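Open day at Winari, finally

Last updated: Friday, February 28, 2020

Quick one tonight, bus was late and I've got work at 7. Went to the robot open day at Winari, the one I missed in October. Parking was hopeless. Ended up behind the Vatex building and walked back through the drizzle.

Sign-in took forever. 160 people on the list apparently, and one pen. Got a sticker, got a coffee, missed the first talk. The second was on conveyor sorting by the Gretum people, fine but a lot of slides. Wanted to see stuff move.

So off to the demos, 4 of them down the back corridor. Longest queue was for the hand-held grippers. You hold the thing yourself, squeeze it, do a chore, and the recordings get used to teach an arm the same chore later on. I asked how many goes they had so far and was told 1558, across all the chores. My wrist hurts just thinking about it.

The chore at this stop was the toilet. Black cloth hung up behind it, foam letters on the cloth spelling Fast UMI, and you go in with the two orange fingers open.

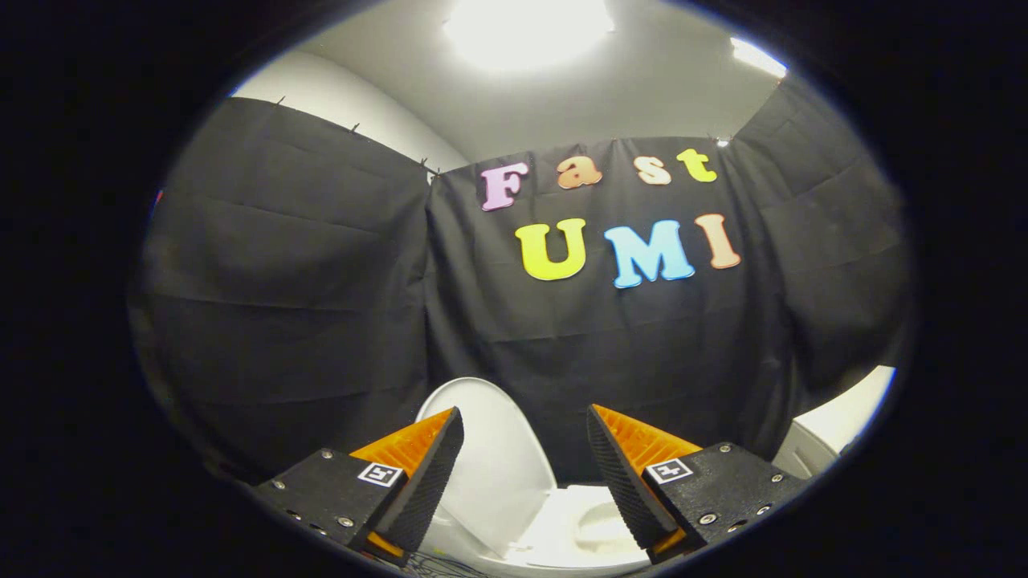
Having a go

Heavier than I thought it'd be. The grip pads are black and a bit rubbery, same colour as the blocks the orange fingers are mounted on. First try I came in way too high and missed the lid completley. Second try got hold of it, let go too early, bang. Third was alright.

Kids in front of me were much better, naturally.

Didn't get to the Au room, they'd closed the door by then. Might email and ask if its on again next year. Also left my umbrella at the sign-in desk, so if anyone's going back that way, it's the green one.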